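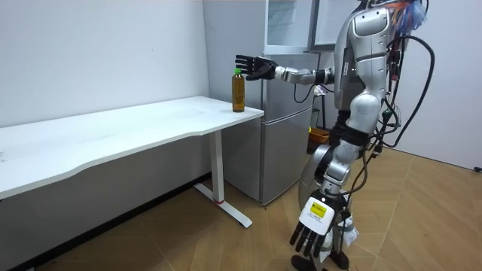 Desks & Tables / Workroom

Dunton Straight Desk, White

The Dunton is a plain white desk for workrooms, break rooms and home offices. It has a flat top, a metal leg at each end and no drawers. The front edge of the top has a gentle curve to it, and the corners are rounded. People buy it for laptops and paperwork, and a good number end up using it as a side table in a staff kitchen, with the kettle at one end and the mail at the other.

The standard top is smooth and white all over, underside included. The legs are white metal with a long flat foot that runs front to back. There is no crossbar at the front, so a chair or a low bin slides in from either end. Levelers are fitted under each foot and turn by hand.

The desk ships flat in two cartons. Assembly takes one person with a hex key (in the box) and goes faster with a second person to hold the top while the first two bolts go in. Build it upside down on a blanket, then turn it over. Tighten the bolts again after a week of use.

Placing it next to a refrigerator

Many customers put the Dunton beside a refrigerator, with one end of the top toward the appliance. It makes a handy spot to set down a bottle of tea or a lunch box before opening the door. A few points to check before you order:

Leave a gap between the end of the desk and the side of the refrigerator. We suggest 3 inches. Your refrigerator's manual may ask for more, and if it does, go by the manual.

Check which way the doors swing. On a two-door model, open both the upper and lower doors all the way and see where they stop. If a door swings toward the desk, slide the desk along the wall until it clears.

Set the back edge close to the wall, but leave room for a plug if the outlet is behind the top. The Dunton has no cable hole. If you need one, look at the Disia desk, which comes with a round grommet at the back left.

The gap will collect dust and the odd bottle cap. A flat duster on a long handle reaches the back without moving anything.

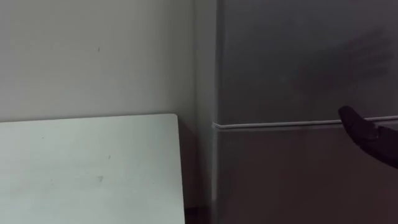

Care and cleaning

Wipe the top with a damp cloth and a little dish soap, then dry it. White shows specks and smudges sooner than the gray top does, so expect to wipe it more often in a busy room. Tea and coffee should be wiped up the same day - left longer, they may need a second pass with a paste of baking soda. Do not use scouring pads or bleach.

Ordering

Top load limit: 118 pounds, spread evenly
Top finishes: white, gray
Leg finish: white
Lead time: 15 working days
Price: $300, delivery extra

Matching Kallov drawer units and Zürcher desk lamps are sold separately. Replacement feet and bolt sets can be ordered from the parts page. Have the desk name and top finish ready when you order.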